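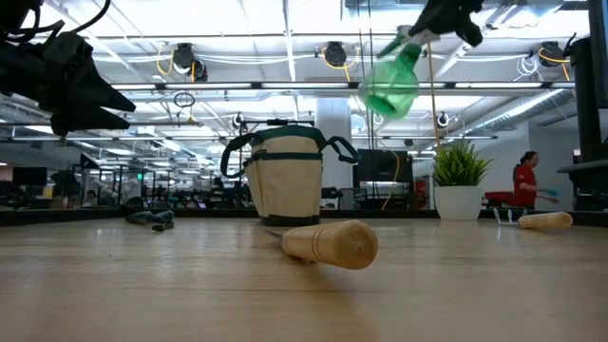 Which knot should you learn first? The bowline, because it holds a boat and still comes undone when you want to go home!

Danilo Cabrera taught me mine on the dock at Fliltholm in September, and I've tied it 60 times since (yes, on chair legs too). I love it so much. My loops still come out lopsided, but they hold.
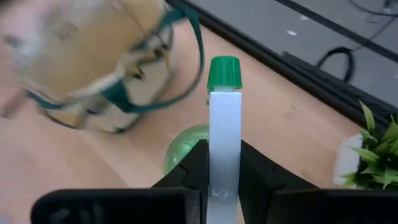

Next up: the sheet bend

Two ropes, different thickness, one happy join. I'm starting tonight with 44 feet of old line!

We use cookies to remember your visit. OK

Home | Knots | Boats | About

© Fliltholm Notes | Contact | Back to top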